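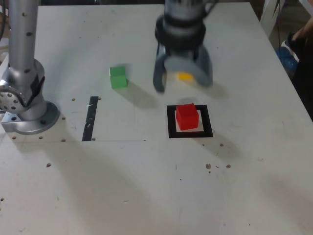 Teaching an arm to move blocks: a few workshop tips

Every seller says you can teach one of these arms a job in an afternoon. I have my doubts. What you can do is show it one small job many times and then find out how little it picked up. If you still want to try, this is what has helped at our bench.

Mark the target with black tape on a pale table. A square works well, a little bigger than the block.

Sweep up first. Crumbs and grit get under a block and tip it.

Guide the arm by hand for big, slow moves. Use the remote for the last bit, and keep your own fingers out of the way.

Go slower than feels natural. Mostafa Tahiri rushed his first 20 runs and we threw them all out. 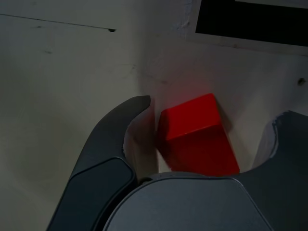

Watch the angle of the block between the fingers. A crooked hold is not always a bad one, but decide before you start which ones you'll keep, and stick to it. Marina Fragkou and I did not, and we argued over it for most of January.

Change the starting spot every few runs. An arm that has only seen one spot knows one spot.

Don't believe the round numbers either. I've been told 1000 runs is plenty. We stopped at 990 and it still fumbled corners. Would ten more have fixed that? I doubt it.

Save your runs in 2 places.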